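Ticket 273: Open day demo, simulated arm vs. what visitors were told
Status: open
Site: Sturnville, demo room 2
Reported by: visitor desk

Summary: The Dramard sim build was shown to visitors in May as "ready for any object you like." I want that line off the sign before the next open day. Details follow.

14:10. Demo station started on the Skinden laptop. First load hung at the splash page. Killed it, started again, second load came up.

14:25. Visitor asked whether the arm picks things by shape or just goes to a stored point. The presenter said shape. I can't find anything in the log that backs this up. The log prints a target name and a pose, and that's it.

14:40. Switched to the mixed objects table. Frame 196 saved from the run.

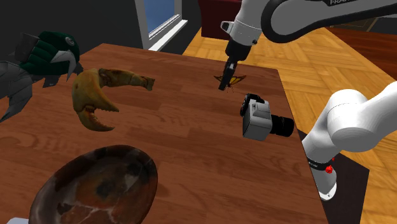 Frame 196, mixed objects table. Gripper at the butterfly, fingertips just above the tabletop.

From this view the fingers overlap the wing, so I can't tell contact from near miss. The presenter called it a grasp anyway. Please don't use this frame on the flyer until someone pulls the contact data for it.

Also, who picked these objects? A crab claw and a camera on one table get a crowd, fine, but a visitor from a packing shop asked about cartons and we had nothing to show.

15:05. Tried the reset button in front of a group. Took 15 seconds with no message on screen. Two people walked off.

Reply from Bansal support: "Reset delay is expected on first use. Please update and retry."

Updated, retried. Same delay. It wasn't first use the first time either.

Still needed:
Contact data for frame 196
A plain answer on how the target gets chosen
New wording for the sign

Leaving this open. Please don't close it as "works as designed" again.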